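**Oltdale Allotment Association: minutes of the December meeting**

Meeting opened at 7 p.m. in the upstairs room at Prisano. Minutes of the last meeting were read and approved with one correction: the hose reel was bought for the lower gate, and the earlier minutes had it at the upper gate.

**1. Water**

The main was shut off for the winter after the first hard frost. The standpipe by the compost bays still drips. Rurko looked at it and quoted $900 to dig down and replace the valve and the run of pipe behind it. Several members thought this was high. Others pointed out that the same joint was patched last spring and the patch did not hold. Agreed to get a second quote from Akande before the ground freezes, and to put a bucket under the standpipe until then.
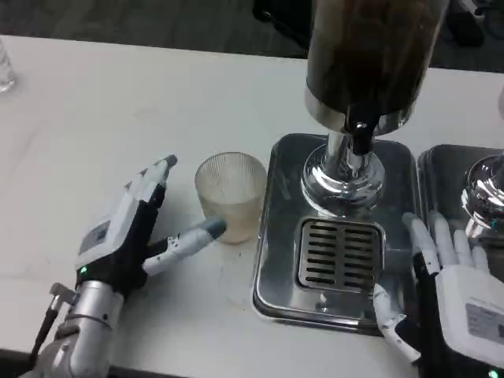
When will the water be turned back on?

The date depends on the last frost and on the valve being fixed. A notice will go on both gates and members should bring their own water until it is posted.

**2. Vacant plots**

Three plots have come free on the east side. One is in good order. The other two have bramble across the back and old carpet under the soil, which will have to come out by hand. Agreed to offer all three to the waiting list in order, with the first season's rent waived on the two overgrown plots. A new plot holder who has not started clearing by the end of April will get a letter.

A request to split the good plot in half was discussed. The feeling was that half plots have worked well near the road, where the beds are already laid out that way, but that this one has a shed and a fruit cage in the middle of it. Request declined. The member who asked may go on the list for the next half plot.

**3. Seed and compost order**

The bulk seed order closes at the end of the month. Onion sets and seed potatoes will be ordered again, first earlies and maincrop only. Members who want second earlies need to buy their own. Compost came late last year and four bags were split. The supplier has been asked to deliver to the lower gate this time and to call ahead.

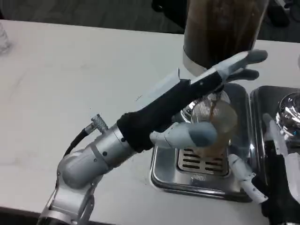
Open day costs were gone over next. Plant sales did well and will be repeated. Refreshments made very little once the milk and cake were paid for, and the main complaint was the line at the drinks table. It was proposed to put coffee out on a counter for people to help themselves, in clear plastic cups like the one at the coffee station in the picture, and keep the tea urn behind the table with a server. One member objected to plastic on an open day about growing things and asked for a price on paper cups. Both prices to be brought to the next meeting. The date of the open day was left as it is.

**4. Bonfires**

Two complaints from the houses on the north side. Members are reminded that fires are allowed after 5 p.m. only, and not when the wind is toward the houses. Green waste should go in the bays. The motion to ban fires altogether was put to a vote and failed.
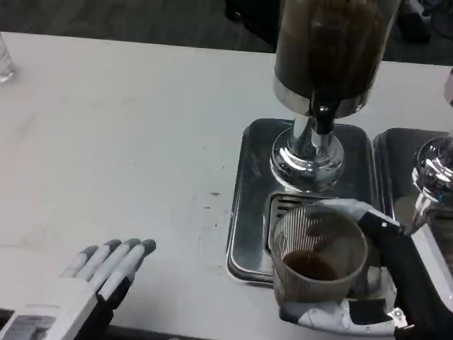

*Coffee dispenser on its drip tray, with cup under the spout.*

**5. Any other business**

- The padlock code on the tool store will change at the end of the month. Ask at the gate for the new one.
- The strimmer is back from repair. Please do not put mixed fuel in the green can.
- Rat bait has been found in the open near the hedge. All bait must be in a closed box.
- The path between the bays and the lower gate needs wood chip. A load is expected after New Year.

Meeting closed at 8:40 p.m. Next meeting in the same room, with the valve quotes first on the agenda.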